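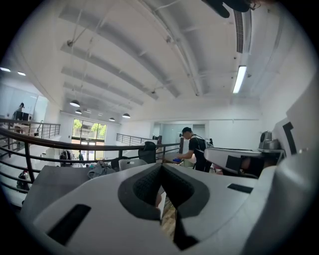 Según Uthai Ratanaporn, el error más caro de una compra de robots se comete antes de pedir la primera oferta, cuando alguien escribe en una hoja el precio del brazo y llama a esa cifra «presupuesto». La observación sirve de punto de partida para este capítulo, dedicado a lo que hay que saber, medir y calcular antes de firmar un pedido.

# Capítulo 5. Planificar y presupuestar el equipo

En los capítulos anteriores se estudiaron las pinzas, los sensores y los modos de programación por separado. Una empresa, sin embargo, compra un conjunto: el manipulador, la herramienta, la alimentación eléctrica, el software, la formación del personal y el sitio donde todo eso va a estar. Cada partida tiene su plazo y su proveedor, y pocas veces coinciden.

## 5.1 Coste de adquisición y coste total

Llamaremos **coste de adquisición** a lo que figura en la factura del equipo, con transporte e impuestos. El **coste total de propiedad** añade la instalación, los consumibles, las reparaciones, las licencias, las horas de trabajo del personal y la retirada al final de la vida útil.

La diferencia entre ambos depende mucho del tipo de equipo. En una pinza manual, que lleva el operario, casi todo el gasto posterior es de personal: alguien tiene que sostenerla, y esas horas se pagan. En un brazo fijo pesan más la obra, el vallado y la puesta en marcha. Comparar las dos opciones por su precio de catálogo no dice casi nada.

## 5.2 El caso Malance

A lo largo del capítulo seguiremos a Malance, una empresa mediana que prepara pedidos de piezas pequeñas y quiere automatizar parte de la tarea. Recibió ofertas de dos proveedores, Ernano y Kiltoda. La de Ernano era más baja, pero no incluía almohadillas de repuesto para los dedos de las pinzas ni soporte técnico pasado el periodo de garantía. La de Kiltoda incluía ambas cosas y exigía, a cambio, un contrato de mantenimiento de cinco años.

El primer cuadro comparativo que preparó la empresa tenía una sola columna, la del precio. El segundo tenía 26 filas, y en él aparecieron gastos que ninguna de las ofertas mencionaba:

- adaptación de las mesas y de las tomas de corriente;
- almacenamiento y copia de los datos registrados;
- horas de formación, contadas a coste de salario;
- unidades de reserva para cubrir averías;
- seguro y revisión periódica de seguridad.

Con el cuadro completo, la distancia entre las ofertas se redujo mucho. En la sección 5.6 se reproduce entero y se pide al lector que lo discuta.

## 5.3 El espacio también se presupuesta

El local impone condiciones que conviene conocer pronto. Antes de elegir equipo se anotan la superficie libre, la altura útil, la carga que admite el suelo, la iluminación y los recorridos del personal. Una sala abierta, compartida con puestos de oficina, puede servir para un trabajo con herramientas manuales y resultar inadecuada para un brazo de gran alcance — el mismo edificio da dos presupuestos distintos según lo que se quiera poner dentro.

Malance descartó así su primera idea, que era colocar la célula en la planta superior. El refuerzo del forjado habría costado aproximadamente 2 veces lo previsto para toda la instalación. La alternativa fue empezar con equipo portátil y aplazar la compra del brazo hasta disponer de una nave en Nakpan.

## 5.4 Calendario de compra

Un plan de compra necesita fechas además de importes. El plazo de entrega del equipo principal suele ocupar toda la atención, y después la instalación se detiene por un cable, una licencia o una homologación pendiente. Recomendamos trabajar hacia atrás: se fija el mes en que el equipo debe estar en servicio, por ejemplo diciembre, y se resta la duración de cada etapa hasta obtener la fecha límite del pedido. El cálculo se hace para cada partida y la fecha más temprana marca el comienzo real del proyecto.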